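Home | Forums | Rooms and Furniture | Walls and Cables | Ask | Log in

Thin white cable on a white wall, and a little oval shelf-table: how would you finish this?

Posted by Ieuan Beddoe, April

Hello all! I've taken over the long room at the back of our building (the old Nadgate showroom, if anyone local remembers it) and I'm turning it into a shared reading and craft room. I love it. It has a white slatted ceiling, masses of light, and white walls that make everything feel bigger than it is.

Two things are bugging me. One is a thin white cable that comes down the wall at a slant. It's low voltage, feeds a door chime, and I'd like to keep it. The other is the small white oval tabletop by the same wall. It's a Varnska, bought second-hand for 30 pounds, and I'd like to use it as a spot for a lamp and a mug, but I can't decide whether it looks finished or a bit lost there.

My budget for the whole corner is 300 pounds, and I've already spent some of that on paint. I don't want plastic trunking if I can help it. Any ideas very welcome!

Trefor Lougher

What a lovely room to get your hands on! I did a very similar job in my mum's hallway last spring and enjoyed every minute, so forgive me if I go on a bit.

Keep the cable on the surface. Please don't start chasing it into the wall for the sake of a door chime. A thin white cable on a white wall is most of the way to invisible already, and what catches the eye is the slant. Get it running straight down or straight along and you'll stop noticing it within a day or two.

The way I'd go about it:

1. Have a good look at what's there before you take anything off. You've got a small white clip on the wall at the end of that diagonal run, and even a clip that size throws a bit of shadow, so it's worth choosing where the clips go as carefully as where the cable goes. There are a few tiny dark specks on the wall too, which I'd deal with at the same stage (damp cloth first, and a dab of filler if they turn out to be holes).

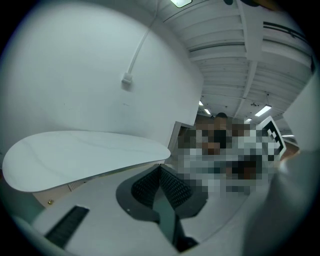 2. Mark the new line in pencil. Use a long level for the upright part. If the wall bends where you want to go across, a level won't sit on it, so measure up from the floor every hand's width and join the marks.

3. Fix new clips at even gaps. I used the stick-on Teuber ones, which come in a tub of 126 and cost next to nothing. Press each one for a slow count of thirty and leave them overnight before you put the cable in. You'll have loads left over, and they're brilliant behind a desk!

4. Touch up last, with a small roller. A brush leaves a shiny patch on matt paint and you'll see it every time the lights are on.

As for the table, I think it's a cracking little thing and I wouldn't move it far. Rounded shapes suit that wall. A small lamp towards the wide end, plus something with a bit of colour (I'd go for a mustard or a deep green), and it'll look as though it was always meant to be there. All that white is crying out for one warm thing.

gwen_paints

Agree about the lamp. Wipe the wall with sugar soap before any sticky clips or they'll drop off. Mine did, all in one night, frightened the cat.

Marlow924

Could you not just get a wireless chime? Brornberg do one, I think. Then there's no cable at all. Can't help with the table, sorry, but check it's fixed firmly before anybody leans on it.

Ieuan Beddoe

Thanks, everyone! Sticking with the wired chime because I like the sound of it. Straight line it is, sugar soap bought, and I've found a mustard lampshade in the loft that I'd completely forgotten about. Trefor, did you paint over your clips or leave them as they came?

Trefor Lougher

Left them as they came. Paint gums up the little catch and then you can't open them again. Mustard, hooray!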